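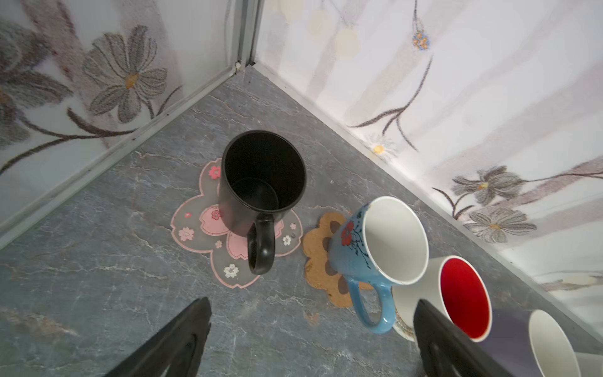
Housekeeping and Small Tableware
Unit 6 handout: Mugs, coasters and the counter they stand on
Skallaveo Evening Program, Drerkcombe site

Read this before the practical. Bring it with you, along with a dry cotton cloth and a pencil. The reading for this unit is the Peixoto course reader, page 338 to the end of the chapter. The section on glazes in that chapter is optional.

6.1 What the unit covers

Unit 5 dealt with plates and bowls, which stack. Mugs mostly don't, or don't stack safely, and they take up more counter than people expect because of the handle. This unit covers how to stand them, what to stand them on, and how to set out a drinks corner that can be used and wiped down without moving everything twice.

A drinks corner in these notes means the end of a counter where two walls meet. It is a common place for mugs. It is out of the way of chopping and it keeps them from being knocked from behind. The drawback is that the back of the corner is hard to reach, so crumbs and drips stay there.

6.2 Standing a mug

A mug goes upright, on its base, with the whole foot on the coaster. The black mug on the pink blossom coaster is placed correctly. Its handle also points out from the mug with nothing in the way, so a hand can get to it.

The light blue mug with the red flowers and the white mug with the red interior are both tipped over. A tipped mug rests on its rim, its side or its handle. The rim is the thinnest part of most mugs and it chips first. Handles come next, usually at the lower joint. If two tipped mugs are close together, lift the one that is free first and keep a hand on the other.

Order for the exercise:

Lift the front mug by the body, with the other hand under it.
Check the rim and handle with a fingertip. Set chipped pieces aside for the tray by the sink.
Straighten the coaster underneath.
Put the mug down on it, foot first, handle outward.
Repeat with the next mug.

Do not pull a coaster out from under a mug that is leaning on it.

6.3 Coasters

We use three kinds in the practical. You should be able to say what each is good for.

Cork. Takes up small drips and grips the counter fairly well. It stains, and it should never be left to soak. Wipe it with a damp cloth and stand it on edge to dry. A printed pattern, like the darker petal shapes on the flower-shaped one, will fade with scrubbing.

Clear or partly clear. These show the counter through them, so any grit trapped underneath shows too. That is useful for checking. They don't absorb anything, and a wet mug will sit in its own ring until someone wipes it. Wash by hand in warm water.

Round with a patterned edge. Lift it now and then and look at the underside. Decorated edges wear where fingers pick them up.

Shaped coasters need a little more care than plain round ones. On a flower shape, the usable part is the middle. The petals are decoration, and a mug with its foot out on a petal may rock. Check the width of the foot against the middle of the coaster before you pair them.

6.4 The counter

A gray marble pattern with pale veins hides a good deal. Dark specks may be part of the surface or may be coffee grounds, and you can't always tell by looking. Run a dry hand across it first, then wipe.

Work from the wall outward. Clear one side of the corner, wipe it, dry it, and move the mugs across before you start on the other. Allow 15 minutes for the whole job the first time. Most people get faster by the third week.

If you don't know whether a counter is real stone, treat it as if it were: no vinegar, no lemon, no scouring powder. Mild soap and water will do for everything in this unit.

6.5 Leave room

Common fault from the April group: mugs set too close, so that lifting one knocks the next. Leave a hand's width between bodies, measured from the handle on the handle side. If there isn't space for that, take a mug off the counter and put it in the cupboard. Crowding is the usual cause of the chips we see on the tray.

6.6 To hand in

A pencil plan of your own drinks corner at home, seen from above. Mark the walls, each mug as a circle with its handle, and each coaster. Note which coasters are cork. Add one change you would make — one is enough.

Sheets go in box 17 by the door. Unit 7 is kettles and trays, and you will need the same cloth.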